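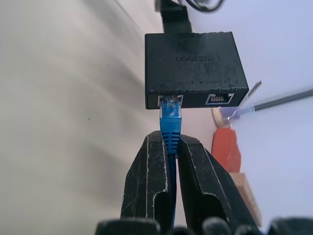

Notebook, Kelldale project, January
Ethernet insertion, two arms: does labeling the seat moment help?

Short version for people who only read the top: yes, more than I expected, and for a reason that makes my earlier plan look silly. Manuela predicted this and has been very decent about it, so far only mentioning it at lunch.

Where we were. Barnodari (the policy, current branch) gets the plug to the mouth of the port most of the time and then behaves as if the job is done. It arrives, it dithers, it opens the gripper, it goes home pleased. Our success metric was "plug inside port area when gripper opens," which the policy met with flying colors while connecting nothing to anything. I wrote that metric. It stays in the repo as a warning.

The change: every demonstration gets a hand-marked seat moment, the first time step where the plug has stopped moving relative to the housing and the fingers have started to give a little. The policy gets one extra output head that predicts whether that moment has passed, and the release is gated on it. Nothing else touched. Same cameras, same action chunking, same learning rate, same complaints about the learning rate.

Holding convention for the whole set: left arm presents the adapter, right arm brings the cable. Port end kept clear of the fingers. I let the operators pick their own height for the handoff and regret it slightly, see below.
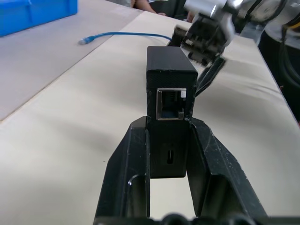
Kojo Mensah

Data. 132 demonstrations recorded, 90 kept. That is a lot of rejects and I want the reasons down before I forget them and start calling it "quality filtering" in the draft.

Biggest group: cable picked up by the jacket with too much slack between fingers and plug. The plug then droops, the operator corrects by rolling the wrist, and you get a demo that works but teaches the policy to conduct an orchestra. Cut all of them.

Second group: adapter slid in the left fingers during the push. Operators rescued most of these by hauling the left arm forward to meet the plug, which is clever, and which I do not want learned. Cut, with some regret. Moved to a folder called clever.

The rest: seat moment could not be marked. Manuela and I each marked the same batch in Firnon without looking at each other's marks. Where we disagreed badly we watched it together, and where we still disagreed it went out. The disagreements were nearly all on slow pushes, where the plug creeps in and there is no single time step you'd swear to. Fast, slightly rude insertions are much easier to label. I am trying not to draw a management lesson from this.

Note on Firnon: scrubbing backward past a mark deletes the mark. It has always done this. I lost a morning to it again.

Which view to label from. We started with the head view because it has both arms in it and feels authoritative. It is useless for this. At that distance the last bit of travel is a pixel or two and mostly hidden behind a finger. The wrist views are the ones to use, and of those the one whose fingers hold the cable boot, looking along the plug into the port. From there you can see the boot close up on the housing. The head view is still good for deciding who is to blame when the arms meet wrong. Labeling rule is now: mark in the cable-side wrist view, sanity check in the head view, don't average.

Evaluation. 30 rollouts with the seat head, then the same number without it, adapter and cable start positions taken from the same shuffled list. Success this time means a tug test: right arm closes again on the boot and pulls back gently, and if the plug comes out it did not count. Slow, and hard on everyone's patience, but the policy cannot talk its way past it.

With the seat head: six failures. Without: I stopped tallying by hand once it was plainly more than half, the log has the real number and I'll paste it once the job finishes parsing. Treat anything you hear from me in the corridor before then as enthusiasm.

What the failures with the head looked like, from my scribbles:

Some were the tilt problem. Plug goes in a few degrees off, jams on one side, head correctly says "not seated," policy correctly refuses to let go, and then it just stands there pushing until the timeout. Correct and useless. It has no demos of backing off and trying again, because our operators are good and I threw out the ones where they weren't.

The others were the height problem. If the adapter is presented low, the right wrist ends up near its limit and the push goes downward as much as inward. This is the thing about letting people pick their own height.

No false "seated" calls at all in this batch. I don't believe that will last, and I'd like a batch with a cable of a different stiffness before anyone puts it on a slide. 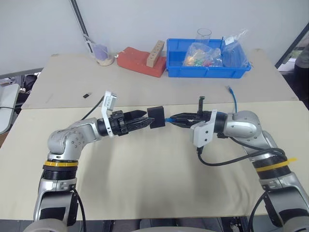 Side check: is it the label or just the waiting?

Manuela's objection, and a fair one. Gating the release on anything makes the arm push longer, and maybe pushing longer is the whole effect. So we ran a dumb version on the Bellini bench after lunch: no seat head, release simply delayed by a fixed pause with the arm still commanding forward.

The dumb version helps. It helps annoyingly well when the plug is straight. When it's tilted, the fixed pause runs out, the gripper opens, and the plug hangs there looking hopeful. The seat head at least knows something is wrong. So my reading is that part of the gain is waiting and part is knowing, and I can't split them yet with this few runs. That sentence goes in the draft in some form whether I like it or not.

Also learned: if the pause is long the left fingers start losing the adapter. Grip setting needs to go up a notch before we repeat.

To do

Paste the parsed log numbers here.
Fix presentation height, tape a mark on the operator station.
Go back through the rejects for back-off-and-retry moments. I suspect the most useful data we own is in the pile I cut.
Rerun the fixed pause at two lengths, Manuela picks them, I don't get to know which is which.
Ask whether Firnon can be made to ask before deleting.
Rename the old metric. Current suggestion from the group is not printable.

6:00 pm, log still parsing.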